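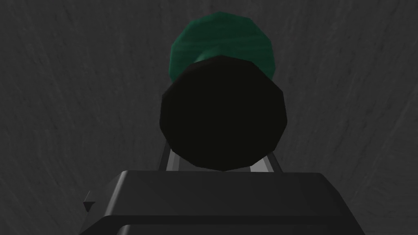
Suchbegriff eingeben Suchen

Zwischenbericht zum Vorhaben »Erfassung und Verzeichnung der Tarker-Bestände«

Der Berichtszeitraum umfasst das zweite Halbjahr der Förderung und endet mit dem Januar. Die Arbeiten am Nachlass der Weberei Tarker liegen beim Verzeichnen im Plan, beim Umverpacken etwas dahinter. Die Gründe stehen weiter unten.

Stand der Verzeichnung

Von den 94 Kartons, die bei der Übernahme aus dem Lager in Nomeck gezählt wurden, sind 43 vollständig verzeichnet. Das betrifft die Geschäftskorrespondenz bis zur Übergabe des Betriebs an die Familie Gunnlaugsson sowie die Lohnbücher. Die Musterbücher sind gesichtet, aber noch nicht einzeln aufgenommen. Sie machen mehr Arbeit als im Antrag angesetzt, weil viele Stoffproben lose zwischen den Seiten liegen und die Musternummern von denen in den Auftragsbüchern abweichen. Offenbar wurde nach dem Umzug der Weberei neu durchnummeriert. Eine Konkordanz ist angelegt und wird laufend ergänzt.

Die Findbucheinträge folgen dem mit Ihnen abgestimmten Schema. Ergänzt wurde ein Feld für die Webtechnik, das im ersten Entwurf fehlte. Bereits erfasste Einträge wurden nachgetragen.

Umverpackung und Lagerung

Die säurefreien Mappen im Sonderformat trafen verspätet ein. Bis dahin konnten nur die Akten im Normalformat umgebettet werden. Zwei Kartons mit Zeichnungen zeigen alte Wasserschäden an den Unterkanten; sie wurden getrennt gelagert und der Restauratorin vorgelegt. Ihr Kostenvoranschlag liegt über dem eingeplanten Betrag. Wir schlagen vor, zunächst nur die Jacquardzeichnungen behandeln zu lassen und die übrigen Blätter trocken zu reinigen – eine Aufstockung der Mittel wäre dann nicht erforderlich.

Im Magazin in Nestum ist die Luftfeuchte nach dem Austausch der Fensterdichtungen stabil. Die Messwerte werden wie vereinbart wöchentlich abgelesen und können auf Wunsch nachgereicht werden.

Personal

Die Projektleitung liegt unverändert bei Mikkel Steinarsdóttir. Die halbe Stelle für die Verzeichnung war im Herbst wegen Elternzeit nicht besetzt und ist jetzt wieder besetzt. Die dadurch nicht verbrauchten Personalmittel möchten wir in das kommende Halbjahr übertragen, ein formloser Antrag geht Ihnen gesondert zu.

Öffentlichkeit

Ein Abend mit ehemaligen Beschäftigten der Weberei war gut besucht. Mehrere Gäste konnten Personen auf den Betriebsfotos benennen, die Angaben sind mit dem Vermerk »mündlich« in die Datenbank übernommen. Zwei Familien haben angeboten, eigene Unterlagen als Leihgabe zu überlassen, darunter ein Meisterheft mit Bindungspatronen. Die Leihverträge sind in Vorbereitung.

Nächste Schritte

– Einzelaufnahme der Musterbücher, beginnend mit den Dekorationsstoffen
– Abschluss der Umverpackung der Großformate
– Auftrag an die Restauratorin nach Ihrer Rückmeldung
– Klärung der Bildrechte bei den Aufnahmen des Werksfotografen

Bei den Bildrechten rechnen wir mit Verzögerungen, der Verbleib der Erben ist ungeklärt. Die Freischaltung des Findbuchs hängt davon nicht ab, die Fotografien würden dann vorerst ohne Digitalisat erscheinen.

Der Mittelabruf für das nächste Halbjahr liegt bei. Die Belege sind nach Kostenstellen geordnet – die Rechnung für die Mappen fehlt noch und wird nachgereicht.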